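Wrist gripper on live hardware – do we need a written rule for clearance?
Forum: Cell Safety and Practice

renu_pathak
27 June 2024
We're writing house rules for arm work on old desktop PCs (drives out, cables off, boards last). Draft 3 says the fingers must stay 75 mm from any exposed circuit board unless the step is a pick. Vilho Aaltonen at our Larkau site wants it gone. He says operators will tick the box and never measure. I half agree, but I'd like to hear from people who run this kind of work.

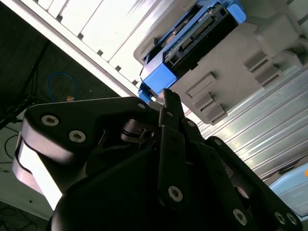 Finger tip close under the blue bracket, circuit board just above.

torque_grump
75 from where? The fingertip, the knuckle, the screw heads? If the rule doesn't name a point on the hand you don't have a rule, you have a poster. We had one like it at Trarby and it lasted until March.

Carkora_fan
Disagree. A rough number beats "use judgment". New people don't have any judgment yet, that's why they're new.

torque_grump
Then teach them. I've read 39 pages of our own cell handbook and the only part anybody follows is the speed limit, and that's because the controller enforces it.

benchleg
Drives are where your draft falls apart for me. You can't hold 75 mm off anything once you're inside a case. 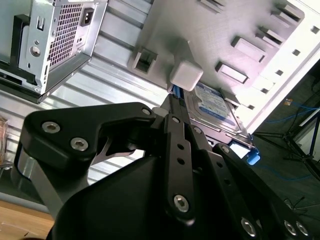
Does the clearance rule still apply when the power supply is left in the case?
It should, and the case should be unplugged before the arm is enabled at all.

renu_pathak
Fair, I'll split it. Approach distance outside the case, reduced speed inside. Vilho will still hate it.

wendell_k
What bugs me is the fixture side. Everyone argues about fingers and then lets people hang holders and pegs wherever there's room on the wall.
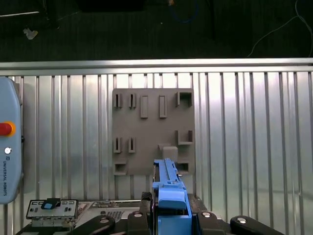 So my vote is that anything bolted inside the reach gets a drawing number and gets added to the collision model the same shift. No drawing, no run. We had 217 logged stops last year and I'd bet on fixtures before fingers for most of them.

Carkora_fan
You'd bet, or you checked?

wendell_k
I'd bet. Nørgaard does our log and the cause field is mostly blank – which should be a rule too.

torque_grump
Finally, one I'd sign. Now what does the draft say about hands? Mine says no reaching in unless the arm is in a protective stop.
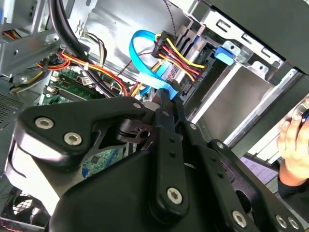

Gripper at the drive cables, hand at right.

renu_pathak
Draft says "hands clear during motion". I know, I know. Motion isn't defined.

benchleg
Define it or drop it. An arm holding position under power can start up again, and "it wasn't moving" is what people write on the form afterward.

Carkora_fan
Or you'll get people stopping the arm for every loose wire, and then someone upstairs asks why the job takes all day.

torque_grump
Let them ask.

renu_pathak
Draft 4 will name the measuring point. Still not sold on dropping the number.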